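Notes on the Collection Work at Jirnby
Posted 10/22/24 by Farzana Pirzada

The Dogar programme began in July with the aim of assembling 4000 examples of ordinary bedroom tasks, from which our learning system is to be trained. As of this week the collection stands at 1429 accepted examples. I have been asked several times how that figure is arrived at, and I set out the procedure in this post.

Each example begins with both arms raised and both hands open. The operator then carries out one task from the written list, such as drawing a cover towards the pillow or folding back a corner, and returns the hands to the starting position. Any recording that begins with the fingers closed is rejected at review, however well the task itself was performed.

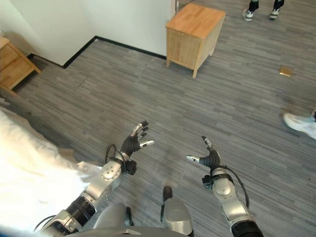 Both hands open over the carpet, with the white bedding to the left.

Review is conducted by my colleague Babar Rizvi, who joined us from Doltmont in the summer. He has so far declined 886 recordings. The greater part were set aside for hesitation: the operator paused midway, and the system would learn the pause along with the movement. I had argued for keeping these under a separate label. Mr Rizvi disagreed, and his view has been adopted for the present.

The next stage will take place at Cidwood, where the beds are lower and the floors are bare. A further 1000 examples are planned there before training resumes.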